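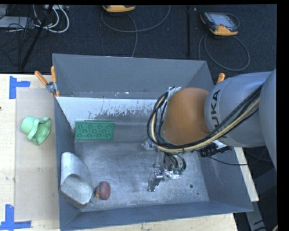

Catríona Carroll objected, in written comments on the first draft of these guidelines, that a rule which cannot be checked by a person standing at the cell should not be called a rule at all. The working group accepted the point. Each provision in this section is therefore stated so that an operator can confirm it by looking, by touching, or by reading the run log, and provisions that could not be put in that form were moved to the notes on good practice.

Figure 4. Bin-picking cell with a KUKA arm over an open metal bin; the rim is clamped, and blue tape marks a sheet on the table at the left.

4.2 Fixing and marking of the workspace

The bin shall be fixed before any trial is recorded. Clamps on the rim are acceptable (Figure 4), provided that they stay outside the volume swept by the wrist. Where a clamp must stand close to the arm, its position shall be entered in the collision model. Tape is the preferred means of marking positions on the table, and a marking shall not be moved during a series. If a marking is lifted or replaced, the series is closed and a new one is opened.

Scratches and worn patches on the inner surfaces of a bin are permitted. They change the way light is returned to the sensor, however, and reports shall state whether a used or a new bin served for the trials. The Hemmin site recorded 3167 grasp attempts in used bins and 2180 in new ones; the two sets were kept apart in all later analysis.

4.3 Cables and hand controllers

Cables carried along the arm shall be tied at intervals and shall leave enough slack for full rotation of the wrist. A loop that touches the rim of the bin at any point of the planned motion is treated as a fault -- even when no trial has yet been affected. Loose cable on the floor shall be kept out of the path the operator uses to reach the hand controller. Rozália Polák proposed a fixed hook for every controller. The Bruvside and Greren sites have adopted this, and it is recommended elsewhere.

4.4 Objects and resets

Objects shall be drawn from the list agreed before the series begins. An object that lands outside the bin is logged as a drop and is returned only after the arm has stopped. Objects leaning against a wall or lying in a corner are left as they are; the operator shall not move them to make a grasp easier. After 400 attempts the series is paused and the fingers of the gripper are inspected for wear and bent parts -- the result is entered in the log under the name of the person who made the inspection.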